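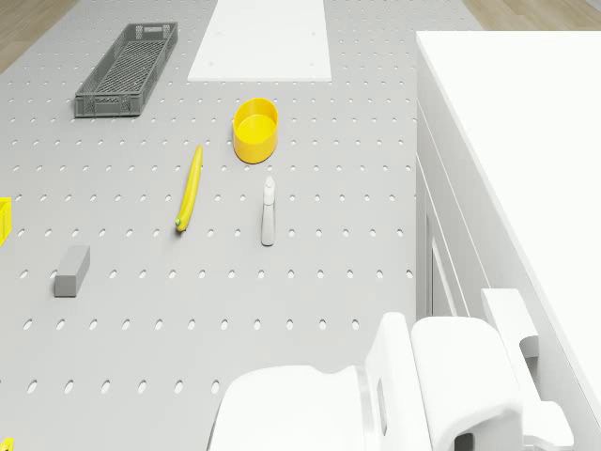 Quem compara dois planejadores só em simulação devia publicar a cena inteira, com as posições iniciais, e não apenas a taxa de sucesso. Sem isso, a regra de Fostari fica no papel. Foi o que escreveu Bruvska nesta lista, e a mensagem vai citada abaixo.

> Proponho que o relatório traga sempre: a versão da cena,
> a semente, o critério de falha e o número de tentativas.
> Com menos de 50 tentativas, eu não aceitaria percentagem.

Prezados,

Concordo com quase tudo. Na nossa cena de mesa perfurada (Amia, revisão 4), as posições da banana, do frasco e da caixa são sorteadas pela semente, e até janeiro nós não guardávamos a semente junto do resultado. Por isso 21 ensaios antigos já não podem ser repetidos. Marquei-os como "não comparáveis" e peço que ninguém os cite.

Sobre o critério de falha, tenho uma dúvida. O texto atual fala em "contato indevido", mas não diz se o contato com o armário ao lado da mesa conta do mesmo modo que o contato com um objeto.
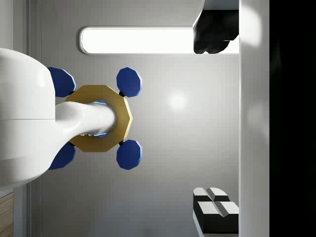 Eu separaria os dois casos, em duas colunas, e deixaria a soma para quem lê. Também escreveria a distância mínima em milímetros, pois "próximo" cada equipe entende de uma maneira.

Quanto ao prazo, posso refazer os ensaios do Fakir com a regra nova, são mais de 203 arquivos e preciso de duas semanas. Se alguém tem objeção à redação do ponto sobre a semente, peço que responda antes disso.

Cumprimentos,
Setembro de 2026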